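Prirlow P2 parallel gripper pair, chisel fingers
Sold as a matched pair, left and right
Price: £2,199 the pair, cables included
In stock, posted from our Halim Road workshop

We've had the Prirlow on the bench for most of August and I've been folding paper with it. Origami is my favourite way of finding out whether a gripper is any good, because paper shows up everything — a finger that closes a bit crooked, a wrist that sags, a driver that can't do gentle. I drove both arms myself for the first week and then Babita Bisht took over, as she's much more patient than I am!

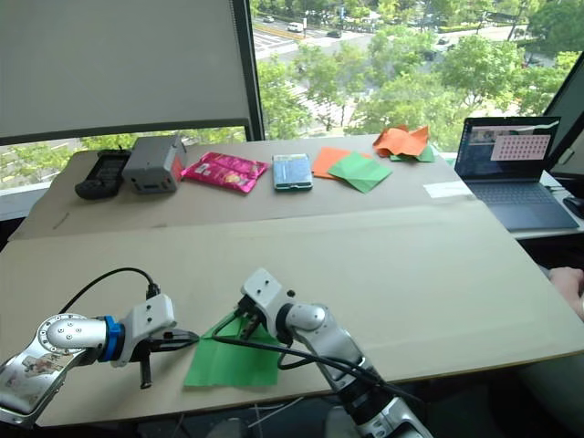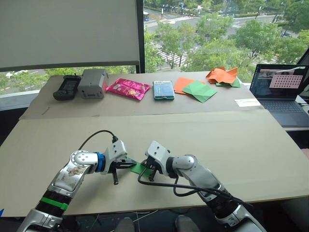
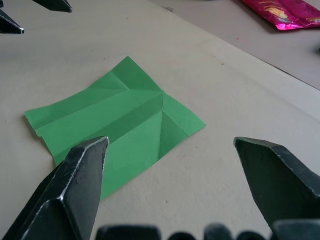 Green origami paper on the test bench. The last picture is the wrist camera's view, with the creases showing.

The fingers first, as that's what people ring up about. They're black, faceted and flat at the tip, a bit like a blunt chisel. The flat end is what sold me on them. With the rounded fingers on our old Rondale pair I could pin a sheet down well enough, but sliding under a corner was hopeless and I ended up bulldozing the paper across the table. The Prirlow tips get under a corner on most tries. Not all of them (thin tissue still beats me), but ordinary origami paper is fine, and so is a paper napkin if you slow right down.

Holding one side while the other arm folds is the job they do best. You can set the closing force separately on each gripper, so I keep one firm and the other very soft. Babita likes them the other way round, and we've had words about who changed the settings.

How it compares with the Rondale

Weight: the Prirlow is 226 g lighter per gripper, and you do notice it when the arm is stretched right out.
Opening: 73 mm on the Prirlow, a little less than the Rondale. If you mostly pick up mugs and boxes, stay with the Rondale.
Noise: the Prirlow whines when it's holding. The Rondale is quieter. I've stopped hearing it, but visitors mention it.
Finger changes: two screws on the Prirlow, four on the Rondale, and the Rondale ones are fiddly.
Controller: both work with the Illa box, on firmware 801 or later. Please check before you order — we've had a couple sent back that only needed the update.

Cameras

A camera at the wrist is well worth having for this sort of work. From the head camera I can see where both arms are and plan the next move, but creases are hard to judge from up there. The wrist view gets you close to the paper and keeps the fingertips in sight. The catch is that a finger can hide the very corner you're after, and then you have to back off and come in from another side. Faustino Arellano has tilted his camera mount out a few degrees to get round this and swears by it. I tried it and lost sight of the other fingertip, so mine has gone back to straight. The mount isn't in the box but we do sell it separately.

Things I'd like changed

The cable is stiff when new, and I'd leave a generous loop at the wrist or it tugs when you rotate. The fingers scuff fairly quickly too. It doesn't seem to hurt the grip, but don't expect them to stay pretty. Spare fingers come in sets of two and I'd add a set to your order if you're working on hard surfaces. I've got card over our tables, which is kinder to the tips and to my nerves.

In the box: two grippers, two cables, fixing screws, a hex key and a printed setup sheet. Arms, cameras and controller are not included.

Returns accepted within 30 days if the fingers are unmarked. Page updated 2025-09-06.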